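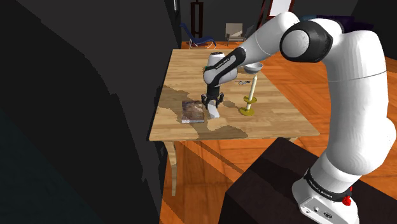 How much of a home-built arm cell should you test in simulation before you bolt anything down? Enough that the first real move bores you. For my garage setup that meant 370 simulated runs, and I'd do the same again.

Okay, notes for week four of the Nuldale workshop course. I'm Mwangi Mfaume, and we're picking up at table layout, so have your own scene file open.

Mounting. Put the pedestal at a corner of the work table if you can. My first version had the base dead center behind the table and the elbow kept wanting to go through my shelving (in software, thank goodness!). Measure your real room before you model it, and measure from the bolt holes – the base housing is wider than you think.

Clutter. Please don't practice on a bare tabletop! Throw in a book, a bowl, a candlestick, whatever lives on your table at home. Tall thin things are the ones I clip most, usually with the wrist on the way out.

Approach. For small parts I come straight down with the fingers pointing at the table. Start 100 mm above the part, stop, check both sides, then go. If something sits right next to your target, turn the wrist so the fingers close along the open sides.

Lighting. Only matters if you're using a camera. Hard shadows fooled my detector for most of May, so try a few lamp positions and save each one as its own file.

Logging. Number every run, even the silly ones. My bad one was run 2376 on the Brusham shop machine, and I only found the wrong table height because I could compare it with 2396.

For next time: bring your layout and one failed run, with the joint log. We'll go through them at the Mohamedi bench, starting 6:30 pm.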